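5. Bagging small items before they go into the clear container

This section applies to the Norkard household storage set, used on a table, counter or other flat surface. Read section 4 (Choosing a container size) first. Labels and spare bags are listed in section 9.

5.1 Preparing the work surface

1. Clear an area large enough for one open container and one bag side by side.
2. Wipe the surface and let it dry. Grit under a bag can puncture the film.
3. If a printed cloth or mat is used, pull it flat. A fold under the container will make it rock when the lid is pressed on.
4. Set the container down with the opening facing up and the lid within reach.

Note: On a patterned cloth, small clear parts are hard to find again. Sort them on a plain part of the surface.

5.2 Opening and filling the bag

1. Take one bag from the pack. Separate the two layers at the mouth by rubbing them between thumb and finger. Do not blow into the bag.
2. Open the mouth fully and fold the top edge outward by the width of two fingers. The fold keeps the mouth open while both hands are in use.
3. Lay the bag down with the mouth toward you, or stand it up if the contents are heavy enough to hold it.
4. Place flat items first, then round or loose items. Items with points go in last, points facing inward.
5. Stop filling when a third of the bag is still free. This part is needed for closing. 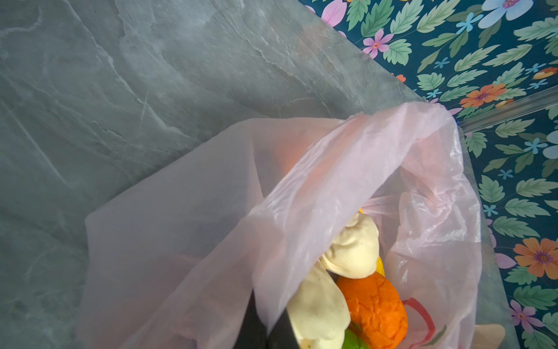 6. Unfold the top edge, press the air out from the bottom toward the mouth, and twist or fold the free part once. Tape is not required.

CAUTION: Plastic bags are a suffocation hazard. Keep bags, full or empty, away from babies and small children. Do not leave an open bag on a low table.

CAUTION: Do not put blades, needles or glass in a bag without a hard sleeve.

5.3 Placing the bag in the container

1. Lower the bag in with the closed end up.
2. Check that no film lies across the rim. Film caught under the lid is the usual cause of a lid that lifts at one corner.
3. Place the lid and press the four corners, then the long sides.
4. Write the contents on the label and attach it to the short side, where it can be read on a shelf.

Note: Tinted bags may be used to tell groups of items apart. Choose one tint per group and enter it on the contents sheet – the tint has no effect on strength.

5.4 Stacking and checking

Stack no more than 2 filled containers of the same size. The load on the lowest lid must not go over 2,000 grams. Heavier containers go directly on the shelf.

Open and check all containers once a year, in September if no other month is set. Replace any bag that has turned cloudy, sticky or brittle. A cracked rim cannot be repaired; order part 539 (container body) or part 171 (lid only).

Section revised 10 May 2026, H. Radwan. Checked by H. Alaoui.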